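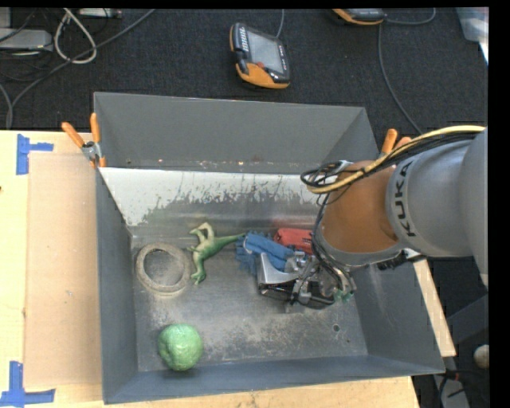
How often should an open-top bin be cleaned?

Once a month for a bin in daily use, and whenever dust on the floor of the bin starts to transfer to the contents. Bins used only for storage can be left for a quarter.

What is the correct way to clean a grey bin with sloped walls?

Empty it first. Vacuum the floor with a soft brush head, then wipe the sloped walls from the rim downwards with a damp cloth. Dry with a second cloth. Water left at the foot of the slope will collect dust and set as a pale film.

Dark streaks remain on the walls after wiping. Can they be removed?

Usually in part. Use washing-up liquid in warm water and a non-scratch pad. Marks left by rubber tend to lift; scratches and worn surfaces will not. Solvents are not covered by the Kramer care sheet and should be kept off painted surfaces.

Can soft and hard items share one bin?

Yes, if they are dry. Fabric items pick up dust faster than anything else, so wash them separately and return them last. Plastic toys, balls and rings can be washed together in a bowl.

How should plastic animals be cleaned?

Warm soapy water and an old toothbrush, with attention to the legs and the underside of the tail. Hollow figures with a seam or hole should be wiped only — trapped water is slow to come out.

How should a bin be fixed to a wooden tabletop?

Clamp it, with a pad between each clamp and the surface. We suggest 4 clamps for the larger Pristlow size. Check them after cleaning and tighten by hand. If a clamp is fitted to the rim, make sure it does not bow the wall.

Is there a weight limit?

The Sirport size takes up to 94 items from the standard mixed set. The limit is one of volume. Contents should stay below the rim so that nothing rolls out.

Are replacement parts available?

Pads and clamps are held at Zurnidden under part number 1353. The small parts pack is 261. Orders placed before noon leave the same day, except during the October stock check.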